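Home
Student projects
Year 2 Engineering
Visit report: the open day at Plelham

Written by Inna Kuzmenko
Visit date: 8/2/25
Module: Automation in the Workplace (report 2 of 3)

Why I picked this visit

We had to choose one outside visit for the module and write up what we learned from it. Most of my group went for the bakery line at Gromudthorpe, which does sound good (free rolls!), but I'd already seen one like it on a school trip and I wanted to see robots with proper hands. So Marichka Kostiuk and I got up far too early on a Saturday and caught the bus to Plelham, where the robotics lab was having its open day.

It takes 40 minutes from the college and the stop is at the bottom of a hill. Wear sensible shoes if you go next year.

What was on

There were 11 demonstrations on the list they handed out at the door, and we managed 7 of them. Some were very short. The Kiều stand was mostly a talk about batteries with a queue behind it, and the Toson one was a little cart that followed a line of tape on the floor - fun, but we built the same thing in first year. The one I've written about is bottle handling, and we went back to it twice.

Bottle handling

The job sounds like nothing at all. Pick up a bottle, move it, put it down. I've done it thousands of times without thinking and so have you. Watching a machine have a go at it made me notice how many little decisions are in there: where to hold it, how hard, which way the cap is facing, what to do when the thing under it slides.

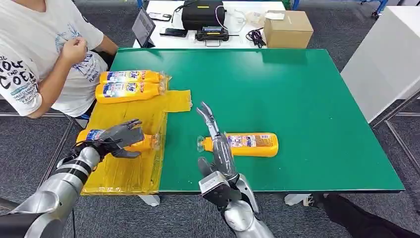 Left hand holding a yellow bottle by the middle, right hand open next to another one.

I asked the demonstrator why the bottles were lying down, as I'd have thought standing up was easier. She said lying down is a fairer test, as a bottle on its side can roll, so the fingers have to close on both sides at nearly the same moment. If one side touches first, it just pushes the bottle away. Marichka tried this at home with two fingers in oven gloves and says it's surprisingly annoying.

Plastic sheeting is the other thing I hadn't thought of. It's soft, it folds, it shines, and it moves when you lean on it. Shrink-wrap is similar. You and I know that two bottles wrapped together will come up together, but a robot has to be told or has to learn it. I wrote "wrapping = hard" in my notebook and underlined it, so clearly it made an impression.

Seeing from the wrist

My favourite bit was about where the cameras go. A camera up high gives you the whole table, but the arms can get in the way of the exact thing you want to look at. A camera by the gripper gets you really close, only now everything moves whenever the arm does, and you lose the wider view.
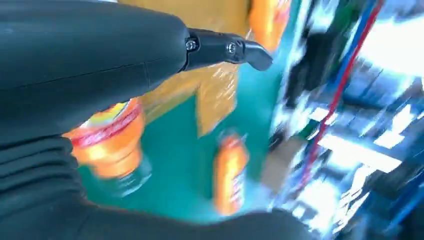 Why not just use the camera with the clearest picture?
Each one misses something different, so the robot does better with a far view for finding the bottle and a near view for the last bit of the grab.

I'd assumed blur was simply a fault to be fixed. The demonstrator said you can cut it down with more light or a shorter exposure, but you also want the software to cope with some of it, and that changed how I think about our own project. We've been throwing away all our blurry test shots!

What I'd use in our project

Our sorting rig only has one camera, bolted to the top. I'd like to try a second one near the gripper, and the budget has 80 pounds left in it, so that might be possible if we don't break another servo. I also want to test with bottles on their sides and on a plastic bag, instead of standing nicely on a clean board. Marichka thinks we should get the upright ones working first and she's probably right, but I've put both in the plan for March.

What I'd do differently

I should have written down the names of the people I talked to. I should also have asked how the fingers know how hard to squeeze, which I only thought of on the bus back. I've emailed the lab with that question and will add the reply to report 3 if it comes in time.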